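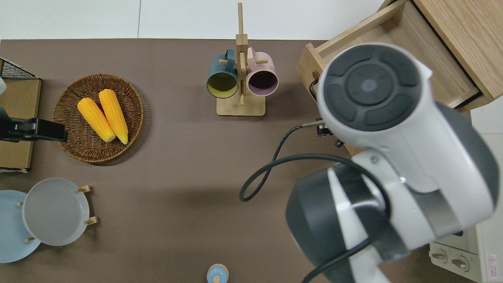
*Photo: Petro Stasiv, Druvbridge kitchen room*

**Progress report to the Kuris Fund, home skills kitchen, Druvbridge**
Prepared by Lesia Boiko, 10/08/2018

Dear Mr Sarkar,

I send you the report for the second part of the grant. The work goes mostly as we planned, with one delay which I explain further down.

**Furniture and small things**

We wanted the room to look like a kitchen at home and not like a classroom. From the grant we bought tables, storage and many small items. The brown-gray table top is now in use, and so is the light oak cabinet with drawers. The wooden mug tree stands on the table, with a teal mug and a pink mug on its pegs. Gönül Bozkurt chose mugs in different colours, so that each learner can remember which one is theirs. The round wicker basket is for vegetables; in the photo it holds two corn cobs.

The spending on small items is 770 pounds. We kept all receipts and Gönül has put them in the blue folder. The mug trees were ordered from Stelmakh and came in good condition.

**Sessions**

Until now 23 learners have joined the course. In one group we have up to 9 persons, because with more it is difficult to move between the table and the sink. They practise to lay a table, to put away dishes and to keep food in the right place. Wycliffe Shemweta leads the sessions and he writes short notes after each one. From his notes we see that putting things back in the drawers is harder for the learners than taking them out. He has asked for labels with simple words, and we are preparing them.

**Delay**

The second cabinet from Bronurus did not arrive. The firm has promised a new delivery but did not give us a day. For the moment we keep the pans on an open shelf. This does not stop the sessions, but the room is less tidy than I would like.

**Next steps**

We will finish the labels and print 100 copies of the recipe sheet. The next report will come in January, together with the full accounts. If you wish to visit, please write to me and I will arrange it with Wycliffe.

With kind regards,
Lesia Boiko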